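发件人：Gert Zwane
收件人：Randero 旧物修补与家务邮件列表
主题：Re: [randero] 塑料袋到底怎么收，顺便问问换季衣服

各位好，尤其问候 Imtiaz：

早就想回这封信了，前几天家里来客人，一拖就拖到今天晚上，茶都泡了第二壶，总算坐下来慢慢写。先把 Imtiaz 的原话贴在前面，免得新来的朋友摸不着头脑。

Imtiaz Bhuiyan 写道：
> 大家好，我们刚搬到 Vaughan 这边的小公寓，
> 柜子比原来少了一半。二月里收拾厨房，
> 水槽下面翻出来的塑料袋多得吓人，扔了可惜，
> 留着又没地方放。我太太说叠成三角形最好，
> 我叠了13个就没耐心了。各位都是怎么办的？
> 另外，冬天的毛衣可以直接装在购物袋里
> 塞到床底下吗？我母亲一直这么做，
> 可是去年有两件拿出来有股味道。
> 先谢谢大家。

Imtiaz，你太太说得对，三角形确实最省地方，不过我完全理解你叠到第13个时的心情！我年轻时也叠过，叠得整整齐齐码在饼干盒里，结果每次要用，还得拆半天，后来就慢慢不叠了。现在我的办法很懒：薄的袋子捋平，把空气赶出去，竖着对折两次，然后绕着两根手指卷起来，末尾的提手往里一塞就好了。卷好的袋子立在一个旧鞋盒里，大的靠左，小的靠右，从水槽底下抽出来一眼就能看见。

厚一点的、服装店给的那种，我是单独放的。它们卷起来太蓬，硬要跟菜市场的薄袋子挤在一处，盒子盖不上，人也跟着生气。我把这一类平着夹在冰箱和墙之间的缝里，要寄东西或者给孩子装运动鞋的时候抽一个出来，很顺手。

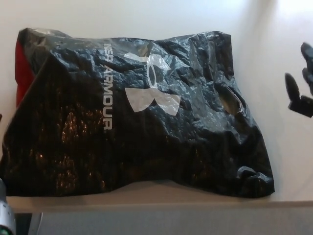
印着 UA 标志的黑色塑料购物袋，皱的，右下角拧成了结。

说到打结，有件小事想多唠叨两句。空袋子请不要打死结，我知道很多人喜欢这样，一揪一拧，体积马上小了，看着也利索。可是等你真要用它，解结解得指甲疼，一使劲袋口就裂了。要打就打个活扣，一拉就开。我妹妹至今不听我的，我每次去她家都要解上好一会儿，她就在旁边笑。

至于毛衣，我的意见是别用塑料袋，起码别扎紧了放一整个夏天。你母亲那一辈的做法我很尊重，我自己的母亲也是这样，不过她住的房子干燥，风大，现在的小公寓不一样，床底下又闷。毛衣收起来之前一定要洗过、晾透，摸着干了还要再摊一夜。我吃过这个亏，有一年急着出门，领口还有点潮就收了，秋天打开那个味道，唉，不提了。

晾透以后，我用旧枕套装。枕套透气，又软，塞在哪里都行，一个枕套刚好放三件厚的。枕套口不用扎，折过去压在底下就可以。要是怕虫，放两块香樟木片，过一季拿细砂纸磨一磨，味道又出来了。樟脑丸我不太用，孙女鼻子敏感，闻了要打一下午喷嚏。已经有味道的那两件，先别急着喷香的东西，翻过来挂在阴凉通风的地方，挂上几天看看；还不行，再用凉水加一点白醋泡一会儿，漂清，压干，平着晾。千万别拧，也别挂着滴水，袖子会长到膝盖那里去。

上次有人在列表里推荐 Lasteo 的抽气收纳袋，我也买过一套。被子还行，毛衣我不喜欢，压了一冬一夏，拿出来像块饼，罗纹那里的折痕好久都下不去。羽绒的东西更不要压。不过各家情况不同，柜子实在小的话，用来放备用的被子还是值得的，记得隔几个月打开让它喘口气。

再说扔不扔的问题。我有个规矩，鞋盒满了就不再往里放，多出来的拿到 Pultedora 那家杂货铺去，门口有个筐，干净的袋子可以放进去给别的客人用。去之前最好抖一抖，我有一回差点把一张买菜的单子和几个硬币一起送了人。油过的、破了洞的就不要拿去了，在家垫垫垃圾桶，也算用到了头。

对了，我把列表里历年关于收纳的信翻了一遍，从前那个存档里一共有335封，光是讨论抹布怎么叠的就有14封，吵得可热闹了。Imtiaz 你要是有空，可以翻翻看，里面关于小厨房的几封写得特别好，水槽下面装两层小架子的做法就是从那里学来的，我家那个架子到现在还在用，只是左边那条腿短了点，垫了一块软木。

还有哪位家里是真正的小柜子，也请说说毛衣放在哪里。我写得太长了，茶又凉了。等天气好一点，我把枕套怎么改成带扣子的收纳袋也写一写，很简单，会缝直线就行。

祝你们新家住得舒服，替我问你太太好，三角形叠得好的人我一向佩服！

Gert

--
Randero 旧物修补与家务邮件列表
回信请保留主题行，引用原文时请删去不相关的部分。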